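**Kanyarat Onsri**
4 August 2019

1/ I have painted my hallway white three times since February and I would like to write down what I learned, so that the hours are not completely wasted. Long thread. Please mute me if you have no interest in walls.

2/ When I moved to Fornancombe I thought white was one colour. In my first language we do have words for different whites, but my mother used them only for rice and for teeth. So I went to the shop and asked for "white, please". The man asked me which. I said the normal one.

3/ Since then I look at every white thing I meet. Cups, doors, plastic, the underside of gulls. 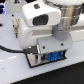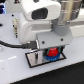
*White plastic beside silver metal, both times. Look how much beige and grey is in the silver.*

4/ Back to the hallway. It is narrow, with one small window over the door, and the window looks to the north. I didn't know that this matters. Light from the north is bluish and it stays bluish nearly all day, so a white which already has some blue in it will look like the inside of a fridge.

5/ The first paint was exactly this kind. The tin said brilliant white. On the lid it was beautiful. On the wall, in the evening with the lamp on, it was fine also. In the morning I came down the stairs and felt I should be wearing a coat.

6/ I lived with it for five weeks and told visitors it was "fresh". My neighbour said "very fresh" in a voice I am still thinking about.

7/ The second paint I chose by myself from the Kundero card. This card has 81 whites on it. I spread it on the kitchen table and marked nine of them with a pencil, and after two evenings I could not see any difference between any of them, or between them and the table.

8/ I took one called Urnen, mostly for the name. It is a warm white with yellow in it. Warm is good for a north room, everybody writes this. But my floor is orange pine, old varnish, very shiny, and the floor throws its colour up on the wall. The bottom half of my hallway became custard.

9/ This was the most useful mistake. A wall does not have its own colour in peace, it takes something from the floor, the carpet, the coat on the hook. I own a red raincoat and there was a pink cloud behind it every time the lamp was on.

10/ Some people asked me under the last thread why I didn't buy small pots first. I did buy them! I painted small squares, each as big as a playing card, all in one row, directly on the old blue-white. Please do not do it like this. Your eye compares every square with the old paint around it and they all look dirty.

11/ How I do it now: lining paper, a big piece, two coats, with an unpainted border left around the edge. Masking tape on the back. Then you can carry it around the room, put it beside the door frame, put it low near the floor and high near the ceiling.

12/ Leave it in each place for one whole day. Morning, midday, evening, lamp. I wrote a small note for every hour in which I was at home, and my notes are embarrassing ("16:00 like a biscuit", "19:30 sad biscuit") but in the end they were what decided it.

13/ The lamp: change the bulb before you change the paint. I had one very yellow bulb upstairs and one cold bulb downstairs, bought in different years without thinking. Half of what I called a paint problem was this. Two matching bulbs cost less than one tester pot.

14/ About finish, because I also got this wrong. Matt hides the bumps in old plaster but in a hallway it takes every mark from every bag. The one they call eggshell can be wiped. It also shines a little, and when light comes along the wall from the side you will see each place where the filler was not sanded. I have such a place at shoulder height, shaped like Portugal.

15/ Sanding is boring and I have no clever advice. Do it with the lamp held flat against the wall, then you see the bumps by their shadows. Wear a mask. Close the kitchen door, I ate dust in my soup for two days.

16/ Third paint. I went back to the shop with my pieces of paper rolled under my arm, and Sitthichai (he works there at weekends, he is studying something with soil) put them on the floor by the entrance where there was daylight, and walked around them with his hands behind his back. He said: you want one with a bit of grey and a very little bit of red.

17/ I said I did not want a grey hallway, and not a pink one either. He said it won't be. It is mixed by number, 2279, and as far as I know it has no name at all, so I can't say anything poetic about it.

18/ It has been on the wall since last month. In the morning it is quiet. In the afternoon it is a little like paper. The floor still sends orange up to it but the grey takes most of this away, and the custard is gone. Behind the red raincoat there is still a pink cloud. I moved the raincoat.

19/ Some small things without an order. Paint the ceiling first, also when you are impatient. Stir longer than you think. Write on the lid which room and which date. Keep a jam jar of the paint for repairs, filled to the top so there is not much air in it.

20/ I was told that dark woodwork makes a white wall look whiter, and light woodwork makes it softer. I painted one door frame to test this and in my house it is true for the dark one. The light one I could not judge, the cat had been there.

21/ Somebody will ask for the cost. I spent 200 pounds in total on three rounds, with brushes, paper, tape and the roller I left in the bag too long. One round would have been enough if I had bought the lining paper in February.

22/ The bathroom is next. It has a south window and green tiles which I am not allowed to remove. If you have lived with green tiles and found a white that works with them, please write me the number, and tell me which way your window looks.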